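Dunari Story Corner: Set-Up Guide for Hosts

Section 4. Preparing the Reading Tent and Sound Unit

Read this section before your first party. Allow half an hour for the tent and ten minutes for the sound unit. Two adults are needed for the tent. The sound unit can be handled by one.

What is in the box

Tent canopy, poles (long and short), floor mat, Tesoneck sound unit with cord, Majali lantern, story card case, puppet bag, and a spare bag of clips. If you ordered the large kit (model 3039), there is also a second floor mat and a side panel with a window.

4.1 Choosing the spot

1. Pick a flat area indoors, away from stairs, heaters and doors that open inward.
2. Measure the floor. The standard tent needs a clear square of 2000 mm on each side. The large kit needs 3000 mm.
3. Check that an outlet is within reach of the sound unit. The cord is 4000 mm long.
4. Move low tables out of the way. Children tend to back up when the wolf puppet comes out.

Note: The tent can be used on a covered porch in dry weather. It is not made for open lawns, and the poles will not hold in wind.

4.2 Putting up the tent

1. Lay the floor mat with the stars facing up.
2. Join the long poles in pairs. Push until each joint clicks.
3. Set one pole in each corner pocket of the mat.
4. Fit the short poles across the top. The yellow ends go toward the entrance.
5. With one adult on each side, lift the canopy over the top and pull it down evenly.
6. Fasten the clips from the back to the front. Leave the entrance clips open.

Caution: Do not hang anything heavier than the Majali lantern from the top poles. Balloons and paper garlands are fine.

4.3 Costumes, canopy and puppets between parties

The canopy and the storyteller's cape can be machine washed on cold with a mild detergent. Wash dark pieces separately the first few times. Hang everything to dry. Hand puppets should be wiped with a damp cloth only, as the glued eyes come loose in a machine.

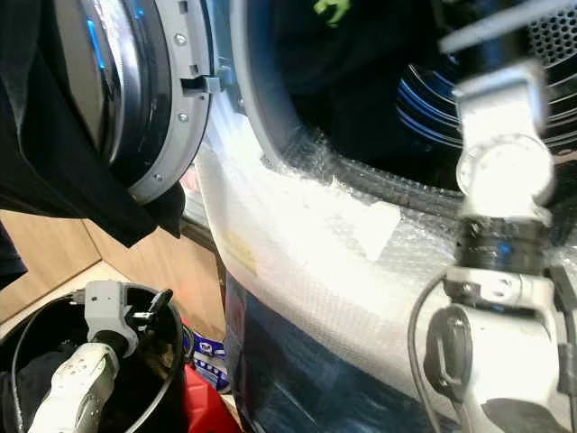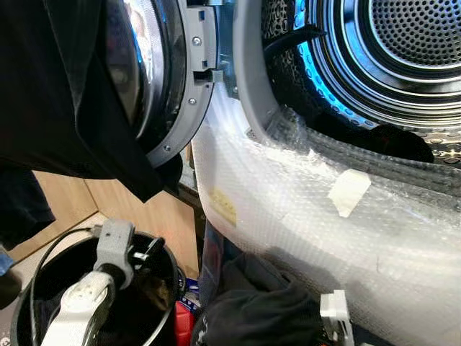

Front loader with the door open and black fabric over it.
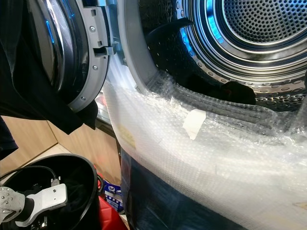
Remove the felt badges from the cape before washing and keep them in the story card case. The floor mat does not go in the machine at all. Sponge it, let it dry flat, and roll it with the stars on the inside. A folded mat gets a crease down the center that children trip on.

If the canopy comes back from the wash with a loose seam, do not pin it. Pinden Party Supply sells replacement panels, or you can sew it by hand with ordinary thread.

4.4 Connecting the sound unit

1. Place the sound unit behind the tent, on the floor or on a low stool.
2. Turn the volume dial all the way down.
3. Plug in the cord and run it along the wall. Tape it down wherever people will walk.
4. Press and hold the power button until the light turns green.
5. Play the rain track first and raise the volume slowly. Have someone sit inside the tent and tell you when it is loud enough.
6. Put the story cards in the order you will read them. Each card has a track number in the lower corner.

Note: A red light means the unit has not found its track list. Turn it off, wait until the light goes out, and start again from step 4.

Note: For children under three, leave out the thunder and owl tracks.

4.5 Before the guests arrive

Switch on the lantern and close the curtains. Put the puppets in the bag in reverse order so the first one is on top. Keep the spare clips in your pocket. Seat the youngest children nearest the entrance, where a parent can reach them, and keep the back corner free for the storyteller's stool.

Most hosts read two short stories, stop for cake, and finish with a longer one. Jarrah Katene, who wrote the cards, suggests saving The Goose Who Lost Her Hat for last. It has a part for everyone and takes a quarter of an hour if the children are joining in.

For packing up, see Section 5. Missing clips and poles can be ordered with the form at the back of this guide.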